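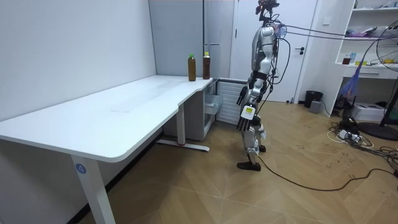 I've had the Nonus corner desk since December and I still like it, mostly! It cost me 300 dollars on sale at Steinbach, and putting it together took one evening (plus a lot of muttering over 4 bolts that all look the same).

The white top wipes down easily – coffee, pen, jam, all gone with a damp cloth. My old Skidano was forever showing rings. 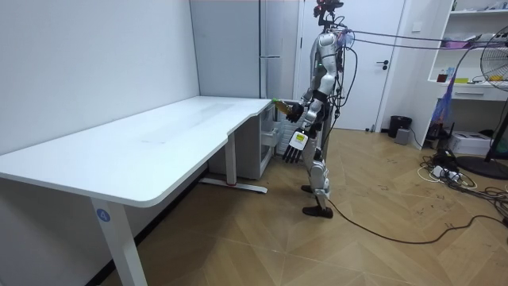

A bottle with a green cap at the corner of the desk.

What I don't love is the cable hole, which is too small for a normal plug, so I ended up running everything down the back. The legs are steady though, even when I type like a maniac. Would I buy it again? Yes, but only on sale –

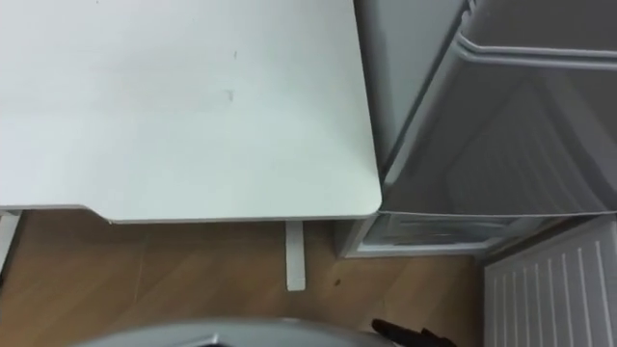
and I'd order the longer side piece, because my printer barely fits on this one.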